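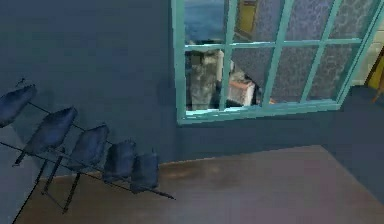 Azra Milošević was already laughing when she opened the door, because I'd knocked at the wrong house first and her neighbor had phoned ahead to warn her I was coming. "You'd have made a terrible patrol officer," she said, and put the coffee on.

She spent most of her working life with the police in Truvville, first on nights, then on the harbor side, then (her words) "in a chair that tilted." I wanted to hear about the nights. I'd been told by Fatos Vlachou, who worked the front desk back then, to ask her about the boat engines, so I did.

"Oh, Fatos. He tells it wrong, you know. He has me jumping a fence. I never jumped a fence in my life!"

It was August, her second summer on the job, and outboard engines had been going missing from the moorings below Skallora Street. Seven in one month. The fishermen were furious, the sergeant was furious, and Azra and her partner, Radomir Zupan, got handed the whole thing on the grounds that they were the youngest and could stay awake.

"We had one car, number 37, and the heater was stuck on. In August! So we sat there with the doors open and our feet out on the road, very discreet, eating peaches. Radomir had a flask of soup. I said to him, who brings soup? He said his mother packed it and he wasn't going to be the one to tell her."

I asked how long they sat there. She waved a hand at me. Nights and nights, she said, and nothing, only cats and a man who walked up and down singing because his wife wouldn't have it in the house. They got to know all his songs.

Then one night a van rolled down the hill with its engine off. Radomir saw it before she did, and he was so startled he tipped the soup into his lap.

"He didn't make a sound. I'll give him that till I die. Tears in his eyes, soup to the knees, and he's pointing at the van like a hunting dog."

Two men got out and went down the steps. Azra called it in on the radio, very quietly, and got back a voice at full volume asking her to repeat that, please. She still does the voice. It's good! You can hear it bouncing off the water. The two men heard it too, and one of them ran straight up the steps and more or less into Radomir.

"And the other one?" I asked.

"The other one went in the harbor. With an engine in his arms. He would not let go of it. I was lying on my stomach on the jetty yelling at him to drop it, and he's yelling back that it's a good engine."

She got him by the collar in the end, and the singing man came along and took a sleeve. The engine is still down there as far as she knows. The owner put in a claim for 435, and she had to write the report three times over because the insurance people didn't care for the phrase "declined to release it."

The van turned out to be the interesting part. It had Climetti painted on the side, a refrigeration outfit that had shut down years before, and in the back were receipts for a lockup at 105 Assunção Road. That's where the rest of the engines were, lined up under bedsheets. Ironed bedsheets, Azra says, and she holds firm on this even though Radomir has told me on the phone that they were tarps.

I asked whether they got any thanks for it. "We got a fish," she said. "One fish. From all of them together. Doina Delić in records cooked it for us and she ate most of it."

We talked a good while after that about people I never met. Lumturie Perić came up a lot. She ran the radio room and had a rule against whistling on the air, and she taught Azra how to talk to somebody who's just been burgled (sit down first, even if it's on the floor, and don't take out the notebook until they've stopped looking at the door). Azra got quiet over that one. She said she'd used it every week for years and never once told Lumturie so.

The man from the harbor, by the way, did a short stretch and then went to work at a boatyard. She ran into him once at the market.

"He asked me if anybody ever went down for the engine. I said no. He said it was a crying shame, and then he carried my melons to the car."

She wants me to come back for the story about the wedding and the horse trailer. I've written down the right house number this time.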